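Clument Desk Bin, small, white

Jilora Home & Office / Desk storage / Bins and trays
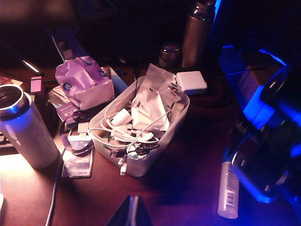
Plastic bin for the stuff that ends up on every desk. Chargers, cables, the plug you only need when you travel. Rounded corners, walls let a little light through so you can sort of tell what's at the bottom. No lid on this one (lid sold separately, see further down).

In stock at Jornville. Back in the web shop since May, we ran out for a while, sorry to everybody who was waiting.

Price: 2 for 19.00. Singles at the counter only, ask.

What it's for

Mostly chargers. We sell more of these to people with a cable problem than anything else in the desk section. Also good for:
- phone plugs and power bricks
- USB cables, long and short
- batteries, adapters, memory cards in a bag
- sticky notes, tape, the stapler if it's a small one

Not for food. Not for paint or solvents. Not for the freezer, it goes brittle and we wont replace a cracked one that's been in there.

Details

Material: plastic, wipe clean
Color: white only. Gray is discontinued, please stop asking Gebremedhin
Shape: rectangle, rounded corners
Rim: smooth, a cable can hang over it without catching
Base: flat, no feet
Stacks: yes when empty. When full only with the lid on
Dishwasher: top rack, low heat, no drying cycle
Carton: 40 bins, for offices and schools

Getting the cables in

Question we get at the counter all the time so writing it down. Throw out the packaging first. The paper sleeves and plastic bags take up more room than the chargers do, and once they're in the bin everything else just sits on top or gets wedged down the front. Keep the receipt, recycle the rest.

Then black cables and white cables apart. Coil each one loose, hand width, and put a tie on it. Don't wind it tight around the plug, that's where they break. Thin white ones tangle worst so they go in last, on top. Big power bricks on the bottom or leave them next to the bin if you use them every day.

If you have more than will fit, get the second bin. Don't push down. One for phone stuff, one for laptop stuff works for most people. A strip of masking tape on the front and a marker is all the label you need.

Where to put it

Back of the desk, behind the keyboard, or off to one side. Keep open bottles and cups away from it, we've had customers lose a laptop charger to a knocked over water bottle. Don't leave a charger plugged in and running inside the bin under a pile of other things, it needs air. Take it out, charge, put it back.

Goes with

Clument lid, white, snap on. Fits the small bin only
Clument divider, one piece, slides in across the middle. Cut down with scissors if you want it lower
Durán cable ties, hook and loop, black or white
Durán label strips, stick on, peel off clean if you do it within the year. After that use warm water and patience

The medium bin is comming back but no date. The large one we don't carry anymore.

Cleaning

Damp cloth, drop of dish soap. Pen marks come off with rubbing alcohol, test on the underside first. Scouring pads scratch it and the scratches hold dirt. Dry it properly before any electronics go back in.

Orders

Web orders before 2 pm go out same day. Pick up at Jornville is free, bring the order number. Full cartons ship separately and take longer. Anything over 1000 bins (yes, it's happened) goes through Gebremedhin Asfaw, write to the shop and put his name in the subject line.

Returns

Unused, any reason, bring it back. Used, only if it's faulty. Cracked in shipping, send us a photo of the bin and one of the box and we send a new one, you don't have to mail back the pieces.

Add to cart
Add to list
Check stock at Jornville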